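FOR RELEASE IN SEPTEMBER

Triltstead Puts Its Name to a Table, After Some Delay

CLUNCOMBE – Triltstead, the furniture workshop that once took 67 days to settle on a drawer knob, will begin selling its first butcher-block worktable this month. The table is called the Jolero. It has no drawers, so the knob question did not come up.

The Jolero is sold as a work surface for kitchens, craft rooms and any other place where people put things down and then need them again. It comes in one size and one finish. Customers who would like to discuss other finishes are welcome to do so among themselves.

"We were asked for something plain that could take a knock," said Faustine Bailly, who runs the workshop. "We had spent years making things that were fancy and could not."
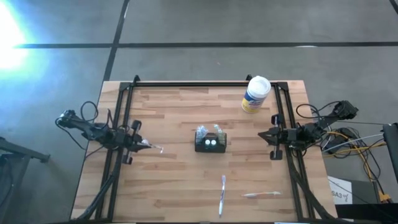
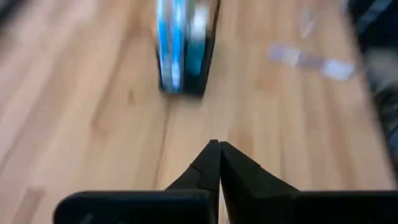

Triltstead glues its tops from narrow strips and leaves the color of the wood alone, a decision that saved on stain and started a long argument with the sales office. Dwayne Halvorsen, who heads that office, wanted every strip to match. He lost. Pale tan sits next to honey and darker brown in the finished top, with knots and small flecks left where they were, and Halvorsen now describes this to shops as "lively." He has asked that the word be used in this release, and it has been.

Care is simple. Wipe up spills, oil the top when it looks thirsty, and use a trivet. Rosalind Park, who answers the workshop's customer mail, would like the part about the trivet repeated. Use a trivet.

The Jolero can be seen at the Triltstead showroom in Cluncombe, open until 6 in the evening. Delivery takes 12 weeks. Buyers in a hurry may have the showroom table, which has been leaned on by almost everyone in town.

Press contact: Esperanza Pruitt, Triltstead, Cluncombe. She prefers email and checks it after lunch.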